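Folding dark jackets on the bed

Shivam Nishad, Drundale

Flat surface first. Bed is fine, a pale doona is even better — black on black you can't see your creases. Zips up, pockets emptied, hood tucked in. 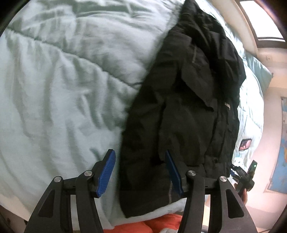
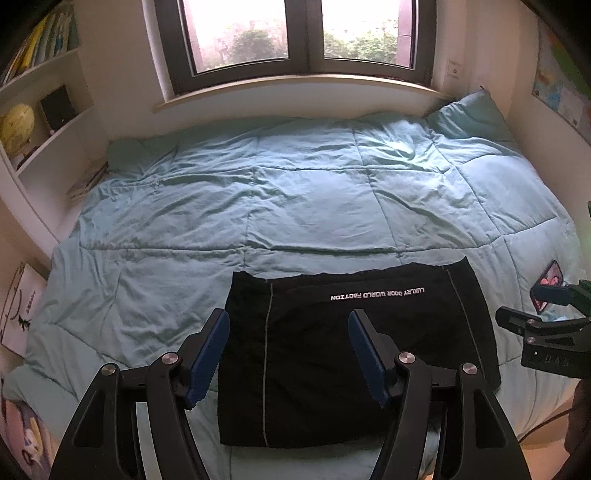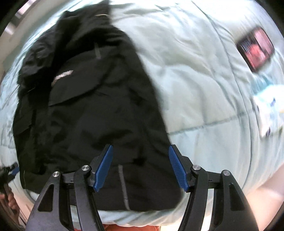 Black on the pale green quilt.

Smooth from the middle out, palms not fingertips. Sleeves in, then bottom hem up to the chest. Dont iron shell fabric!! Stubborn creases, hang it in the bathroom while the shower runs.

Got a reflective strip? Fold beside it, never across. Same for prints.

Heavy winter ones go on the bottom of the pile, colour doesnt matter.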